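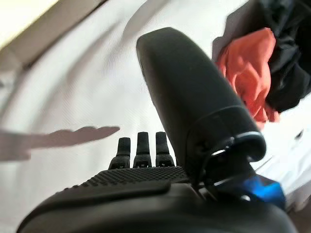
Most of the bedding sold in Wamunville goes through one shop, Irklow, on the ground floor of a former shoe store, and most of what it sells is white. Cheng-en Tse took over the lease in May and stopped stocking patterned sheets in the same month. White cloth shows its condition. Soft folds and wrinkles throw light-gray shadows, and against a pale cream-yellow surface the white stands apart from it at once. Customers who come in asking for ivory usually want a white sheet after they have seen the two next to each other.

The shop carries cotton percale, cotton sateen and a linen woven by a mill called Clinevby. Percale is the best seller. It has a plain weave, one thread over and one under, and it feels crisp and wrinkles easily. Sateen has more thread on the surface, so it is smoother and heavier and hides creases better. Linen costs the most, $100 for a flat sheet, and it is the one people bring back questions about.

The questions are mainly about ironing. Tse does not iron his own sheets. He takes them out of the dryer while they are still slightly damp, shakes each one from the short side, and folds it on the bed with the hems together. A sheet that sits in the dryer after the cycle ends sets its creases, and the next wash may not get them out.

"People buy a better sheet and then leave it in a ball," he says. "I did that for years."

Washing is simpler. Warm water is enough for most loads, and half the detergent printed on the cap will do. Fabric softener leaves a coating on cotton and makes it less absorbent. Bleach will yellow some finishes, so Tse suggests washing soda for gray sheets and an overnight soak for stains.

He recommends 2 sets per bed, one on and one in the closet. Yuen, the laundry across the street, presses a flat sheet for customers who want it done properly, and returns it folded in paper within 72 hours.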